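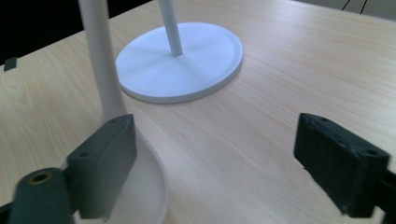 Zwei weiße Ständer auf dem Tisch: hinten flacher Tellerfuß mit dünnem Stab, vorn glockenförmiger Fuß mit stärkerer Säule.

Prüfliste Tischständer, Ausstellungsraum Vallmont
Blatt 47
Prüfung: Loredana Sala
Gegenzeichnung: Adelmo Serra
Monat: Januar
Beginn: 8:15 Uhr

Geltungsbereich
Alle freistehenden Tischständer im Ausstellungsraum und im Nebenlager, Ausführung Tiltora (Tellerfuß) und Ausführung Amato (Glockenfuß). Bodenständer und Wandhalter haben eigene Blätter. Ständer mit Stromzuführung gehören zur Elektroprüfung und werden hier nur auf Standsicherheit geprüft.

Bewertung
i. O. = in Ordnung
B = in Ordnung mit Bemerkung
M = Mangel, Frist im Feld eintragen
S = sofort sperren, rotes Band anbringen
n. z. = nicht zutreffend

1. Prüfplatz

1.1 Tischfläche eben, sauber und trocken
i. O.
Bemerkung: Mit der Wasserwaage längs und quer gemessen. Holzplatte vor Beginn abgewischt.

1.2 Tisch wackelt nicht
B
Bemerkung: Stellfuß an der Fensterseite eine halbe Umdrehung nachgestellt. Danach ruhig. Beim nächsten Mal bitte zuerst den Tisch prüfen und dann die Ständer holen, im letzten Blatt war es umgekehrt.

1.3 Abstand zur Tischkante beim Prüfen mindestens 150 mm
i. O.

1.4 Licht ausreichend, um Haarrisse zu erkennen
i. O.
Bemerkung: Für die Unterseiten Handlampe benutzt.

2. Ausführung Tiltora, Tellerfuß

2.1 Fuß liegt ringsum auf
i. O.
Bemerkung: Papierstreifen an vier Stellen untergeschoben, überall gleicher Widerstand.

2.2 Rand ohne Ausbrüche, Grate oder scharfe Stellen
B
Bemerkung: Beim Stück aus dem oberen Regal eine kleine raue Stelle am Rand, mit feinem Schleifvlies geglättet. Kein weiterer Handlungsbedarf. A. S.

2.3 Stab sitzt fest im Fuß
M
Bemerkung: Beim Ständer vom Eingangstisch lässt sich der Stab von Hand drehen. Nachgezogen, hält nun, die Scheibe unter der Verschraubung ist aber plattgedrückt. Ersatz bei Tretthorpe bestellen. Frist: Ende Januar. Bis dahin nur für leichte Schilder.

2.4 Stab gerade
i. O.
Bemerkung: Mit Anschlagwinkel geprüft. Augenmaß genügt für dieses Feld nicht mehr, siehe Abschnitt 6.

2.5 Standprobe mit 100 g am oberen Ende, Tisch leicht angestoßen
i. O.

2.6 Rutschschutz auf der Unterseite vollständig
M
Bemerkung: Bei mehreren Ständern löst sich der Filz am Außenrand. Alten Kleber ganz entfernen, bevor neu geklebt wird. Wer nur darüberklebt, hat danach wieder einen kippelnden Fuß. Frist: zwei Wochen.

2.7 Oberfläche ohne Risse
i. O.
Bemerkung: Graue Streifen am unteren Teil des Stabs ließen sich abwischen. Abrieb vom Transportkasten, kein Riss.

3. Ausführung Amato, Glockenfuß

3.1 Fuß liegt ringsum auf
i. O.

3.2 Übergang von der Säule zum Fuß ohne Riss
B
Bemerkung: Diese Stelle bitte auch mit dem Fingernagel abfahren, bei weißer Oberfläche sieht man feine Linien schlecht. An einem Stück eine Linie gefunden, die ich für eine Naht aus der Herstellung halte. Mit Bleistift am Ende markiert. Wenn sie im nächsten Blatt über die Marke hinausgeht: sperren. L. S.

3.3 Säule lässt sich nicht gegen den Fuß verdrehen
i. O.

3.4 Beschwerung im Fuß fest, kein Klappern beim Anheben
S
Bemerkung: Ein Ständer aus dem Nebenlager klappert deutlich. Rotes Band angebracht, in den Sperrkasten gelegt. Nicht selbst öffnen.

3.5 Standprobe mit 2000 g am oberen Ende, eine Minute
i. O.
Bemerkung: Gesperrter Ständer aus 3.4 nicht belastet. Gewicht langsam anhängen, Hand bleibt an der Säule. Sala hat die Zeit genommen, Serra das Gewicht geführt.

3.6 Kippprobe bis zur Marke am Neigungskeil
i. O.
Bemerkung: Alle geprüften Stücke richten sich von selbst wieder auf.

3.7 Oberfläche sauber, matt, ohne klebrige Rückstände
B
Bemerkung: Reste von Klebeband an zwei Säulen. Mit Seifenlauge entfernt. Keine Lösemittel verwenden, die Fläche wird sonst fleckig und glänzt stellenweise.

4. Aufstellung im Ausstellungsraum

4.1 Kein Ständer ragt mit dem Fuß über die Tischkante
M
Bemerkung: Am Tisch neben der Garderobe stand der Teller halb über der Kante. Sofort zurückgeschoben. Im Aushang steht die Regel schon, bitte bei der Frühbesprechung noch einmal sagen.

4.2 Füße benachbarter Ständer stehen nicht aufeinander
i. O.
Bemerkung: Beim flachen Teller darauf achten, dass der Glockenfuß daneben nicht auf den Rand gestellt wird. Das fällt von vorn kaum auf, der hohe Ständer steht dann aber schief.

4.3 Hohe Ständer nicht im Schwenkbereich der Tür
i. O.

4.4 Angehängte Ware mittig
B
Bemerkung: Auf dem Fenstertisch hing alles auf einer Seite. Umgehängt.

4.5 Kabel und Schnüre nicht um die Säule gewickelt
i. O.

4.6 Durchgang zwischen den Tischen frei
i. O.

5. Lagerung und Transport

5.1 Ständer im Nebenlager stehend gelagert
B
Bemerkung: Tiltora-Ständer lagen quer übereinander. Stäbe danach einzeln auf Geradheit geprüft (siehe 2.4), kein Befund. Kasten mit Einsätzen steht unter dem Regal und war leer.

5.2 Transportkästen innen ohne vorstehende Klammern
i. O.

5.3 Tragen am Fuß, zweite Hand am Stab oder an der Säule
n. z.
Bemerkung: Während der Prüfung wurde nichts umgeräumt. Beim Aufbau im Februar ansehen.

5.4 Gesperrte Stücke getrennt gelagert
i. O.
Bemerkung: Sperrkasten hat jetzt einen Deckel.

6. Änderungen gegenüber dem vorigen Blatt

Feld 2.4 wird ab jetzt mit Anschlagwinkel geprüft. Im vorigen Blatt stand zweimal »sieht gerade aus«, damit kann man später nichts anfangen.

Feld 3.4 ist neu. Vorher war das Klappern unter »Sonstiges« eingetragen und wurde übersehen.

Das Feld »Farbton einheitlich« entfällt. Die Stücke sind unterschiedlich alt und der Unterschied hat mit der Sicherheit nichts zu tun. Wenn für eine Präsentation gleiche Weißtöne gebraucht werden, bitte mit dem Aufbau absprechen.

7. Offene Punkte

Scheiben für Tiltora bei Tretthorpe bestellen. Zuständig: Serra.
Filz erneuern, Reste vorher abziehen. Zuständig: Sala.
Gesperrten Amato-Ständer einschicken oder ausmustern. Entscheidung steht aus. Serra fragt nach, ob der Fuß überhaupt einzeln geliefert wird.
Bleistiftmarke aus 3.2 im nächsten Blatt kontrollieren.
Neigungskeil hat keine feste Ablage. Liegt vorerst in der Schublade des Prüftischs, vorn links.

8. Anmerkung der Gegenzeichnung

Einverstanden mit allen Bewertungen bis auf 2.3. Ich hätte den Ständer gesperrt. Nach Rücksprache bleibt es bei M, der Ständer kommt aber vom Eingangstisch weg und steht bis zur Reparatur auf dem hinteren Tisch. A. Serra

Umgestellt um 11:40 Uhr. L. Sala

Ende der Prüfung: 11:45 Uhr
Ablage: Ordner Vallmont, Register Standsicherheit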